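Damasceno Residents' Newsletter — December

LAUNDRY AND LINEN CORNER
Folding on the bed, and what to do with jackets and work tops that have reflective stripes

by Gleice Miranda

Dear neighbors,

In the last issue I wrote about drying sheets indoors, and I received more letters than I expected. Many of you asked me the same thing: where do you fold the clothes, if the apartment has no big table? My answer is short. I fold on the bed. I have done it since I moved to the Damasceno building, and I did it also before, in my mother's house, where the table was always busy with food.

The bed is wide, it is at a good height for my back if I kneel on a small cushion, and it forces me to finish. If the clothes are on the bed at ten in the evening, I cannot sleep until they go in the closet. With a chair it is different. A chair can hold clothes for two weeks.

Preparing the bed

First make the bed properly. I pull the bottom sheet tight at the corners and take away the pillows and the blanket. A plain sheet in a light color is best for this work, as you see dark clothes very well on it and you also notice hair, threads and crumbs before they travel into the drawer. If the sheet has a pattern with many flowers, put a plain towel on top.

Please do not fold on a bed that is waiting to be changed. It sounds too obvious to write, but I did it for one whole winter and I wondered why my black sweaters always looked gray.

Then I bring the basket and I do not empty it all at one time. I take out the large pieces first and leave the socks for the end. My neighbor Lindalva Sales does it in the opposite order. She says the socks are the unpleasant part and she wants them behind her. Both ways arrive at the same closet, so choose the one you prefer.

Navy clothes and reflective stripes

Several people in our building work outside or go to work by bicycle before it is light, and so we have many garments with a reflective stripe in the shared laundry room. I was asked by three different families how to treat them. I am not an expert of textiles, but I have washed such things for many years and I can tell you what I do.

Read the label inside before anything. The labels are different, and some of them give a maximum number of washes. I turn the garment inside out, close all zippers, and wash it with similar colors on a gentle program with cool water. I use no bleach and no fabric softener. I also do not iron on the stripe. If the fabric around it needs the iron, I keep a good distance and use low heat.

For drying, I use the line or the rack. The rack on my balcony is an old Skonico with one leg shorter than the others, and it is still enough for one load if I hang the heavy things near the middle.

When the garment is dry, I turn it back to the right side and lay it flat on the sheet with the top away from me. I smooth it with an open hand, from the center to the sides. Navy is a difficult color in one respect — it shows every small piece of lint. One white speck in the middle of the chest and it is the only thing the eye will find. I take the big ones with my fingers, and for the rest I use a lint roller or a bit of wide tape around my hand.

The lower edge is where most people lose patience. You take hold of it to bring it up, the cloth gathers in the place where you hold it, and the side makes soft folds of its own.

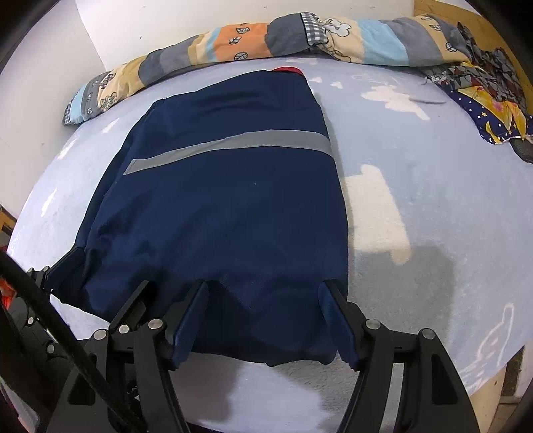 Folding in four moves

1. Hold the bottom edge in two places with some distance between them, and pull very gently toward yourself until the lower part is flat. If it makes a pouch in the middle, your hands are too close together.

2. Bring one side to the center line, and then the other. Sleeves, if there are sleeves, go straight down along the back.

3. Fold the bottom up to the middle. Try to put this fold next to the stripe and leave the stripe itself flat. A hard crease in the same place every time is not good for it, in my experience.

4. Fold once more, so the collar is on top. Now you can see the color of the lining or the label when you open the drawer, and in a pile of dark things this helps a lot to find the correct one in the morning.

If you have not much space in the drawer, you can put the pieces standing, like books on a shelf. For thick jackets I do not recommend it. They open slowly by themselves and push the drawer from inside — a jacket is happier on a hanger.

From your letters

One reader on the second floor asks if it is better to roll or to fold. For T-shirts I roll when I travel and fold when I am at home. For anything with a stripe or a print I only fold.

Another reader asks what to do with the wrinkles when the clothes stayed in the basket overnight. Shake the garment well two or three times, lay it on the sheet, wet your hands a little and smooth it. Leave it there while you fold the others. Cotton will need the iron anyway, but sportswear and work clothes usually become acceptable.

I was also asked if I can recommend a lint roller. I use the refill rolls from the small shop on Zakemberg Street, 2 for the price of one when they have the basket near the door. They are not beautiful but the glue is strong.

Small notices

The shelf in the laundry room has now a box for lost clothing. At this moment there are 4 single socks, a child's glove and one pillowcase with a lace border. Please have a look before the end of the month.

The drying lines in the yard were changed, and the new ones can be lowered for persons who are not tall. The handle is on the left post. Please turn it slowly and do not let it go when sheets are hanging.

Lindalva Sales has a folding board for shirts which she does not use anymore and gives away for free. She is in apartment 288. Ring after six in the evening.

In the next issue I would like to write about fitted sheets, and I need your help with this, as my own method works only with the small bed. If you have a good one for a double bed, write it on paper and leave it in my mailbox, or tell me in the laundry room. I am there most mornings before eight.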